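4.2 Changes in task content among packing staff

The second part of the study looked at what happened to the people whose work was partly taken over when Ternalero moved its mixed snack box line to gripper-assisted packing. Before the change, each packer at the Pleneck site filled a box from start to finish, choosing items from open bins and closing the flaps by hand. After it, filling was divided between fixed arms, which handled rigid and regular packs, and people, who handled the rest and recorded demonstrations with hand-held grippers for later training of the arms.

We interviewed 34 employees over 8 weeks. Interviews were held at the end of the early shift and coded independently by two of the authors (Heydari and Ostapchuk). Disagreements were settled by a third reader. Codes were grouped under pace, discretion and physical load, following the scheme used by Yazdani and Thevar in their earlier work at Givov.

Pace was the topic raised most often. Packers who stayed on the line reported longer stretches of waiting broken by short periods of intense work, usually when an arm had rejected several items in a row. Those assigned to demonstration work described the reverse: a steady rate set by themselves, but with little variation during the day. One respondent with long service on the line said that she had "never thought about how to pick up a bag of anything" until she had to do it through two fingers of a tool. Several others made similar remarks, and four asked that the skill be named in their job grade – a request still open when data collection closed in September.

Discretion changed in a less uniform way. Line packers lost the choice of what went into a box and in what order. Demonstrators gained some choice over grasp and approach, although recordings that departed from the written procedure were often discarded in review. The review criteria were not shown to the demonstrators during the first 3 weeks. Muthoni Rugemalira, who managed the change at the site, later had them posted beside the Muli scheduling terminal, and complaints about discarded recordings fell in the remaining interviews.

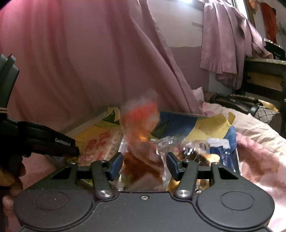 Figure 3. Hand-held grippers at a box of packaged items.

Physical load was assessed from self-reports and from a review of the over 3000 recordings made during the study. Demonstrators reported less bending than line packers but more strain in the hand and forearm, above all after handling film-wrapped goods. Such goods offer no firm surface to close on. The clear bag between the finger pads in Figure 3 is of this type, with a creased, transparent film over its contents, and the items beside it in the box differ from it and from one another in wrapping. Respondents said that moving between unlike packs tired them more than repeating one pack. Two of them had begun to sort their own bins by stiffness for this reason. The practice was not part of the procedure and was not recorded by the scheduling system.

Shift length for demonstration work was set by analogy with the packing line. None of the respondents had been consulted on it. We return to this point in Section 5, where the rotation plan proposed by the staff is compared with the one adopted.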